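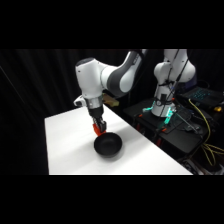 Re: [bovmont-supporters] Barros selling up?

Jomar Macapagal wrote:
> Has anyone heard for certain whether Barros is selling his share? My brother-in-law reckons it's 18 per cent and that Trerkine are buying it. Also, are we still doing the player portraits for the yearbook?

Hi Jomar, hi all,

Yes, it's true, or true enough that Noel Navarro got it in writing from the club office! It's 18 per cent, and it goes to the two founders of Trerkine themselves and not to the company (they made their money in payroll software, years ago now). Barros keeps his seat on the board until April and then he's off. I'm sad about it. He came to Plulon Road when we had gates of 243 on a good afternoon and he paid for the new floodlights, which I still think look lovely at five o'clock in winter.

Season tickets stay at £315 for now, and Noel says the shirt sponsor has 9 months left to run, so no horrible new logo just yet. 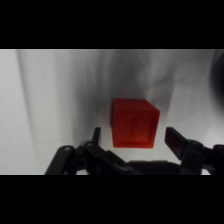 On the yearbook, we're definitely doing it, and I'd like a page on Barros at the front if someone has a decent picture of him from the early days. The portraits can be plain as you like. A whitish cloth hung loosely like the one in the photo would suit me fine, soft folds and all, though I'd want more light towards the middle, where it goes a bit grey and smoky. My spare bedsheet is on offer!

Could you send me the squad list when you get a minute? Mine still has the old goalkeeper on it.

Cheers,
Pat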